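Minutes of the residents' meeting, Rideck House
May, 7 p.m., ground floor hall

1. Minutes of the last meeting
They were read and accepted without change.

2. Stairs and lighting
The lamp on the second landing is again not working. Dilletti have been asked to come and look at the wiring, not only to change the bulb. Residents from the upper floors said the stairs are too dark in the evening, and they wish the work to be done before the summer.

3. Waste and recycling
The meeting spoke for a long time about the paper bins. Pavach will now empty them every 5 days. They do not take any board which is left beside the bins, so all boxes must be opened, made flat and put inside. Tape should be removed if possible.

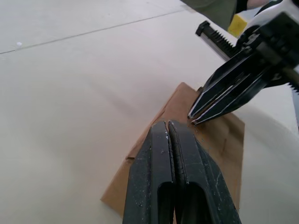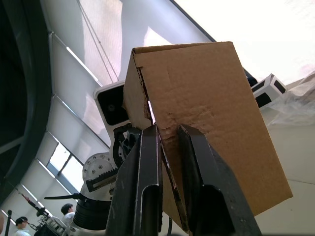

Cardboard, both pictures.

The resident of flat 5 replied that flattening is fine, but the bins are full already on the second day, and she asked who will pay if Pavach refuse to take them with the lid open. It was agreed to ask for the price of one more bin. The answer will be put on the notice board.

4. Garden
The offer from Levchenko for cutting the hedge was accepted — the lower branches on the street side are to be left as they are. The tap near the gate is dripping and needs a new washer.

5. Bicycles
Bicycles without a label will be moved to the cellar at the end of the month. Labels can be taken from the box by the front door.

6. Other matters
A request was made to close the front door more quietly after 10 p.m. Next meeting: same hall, same hour.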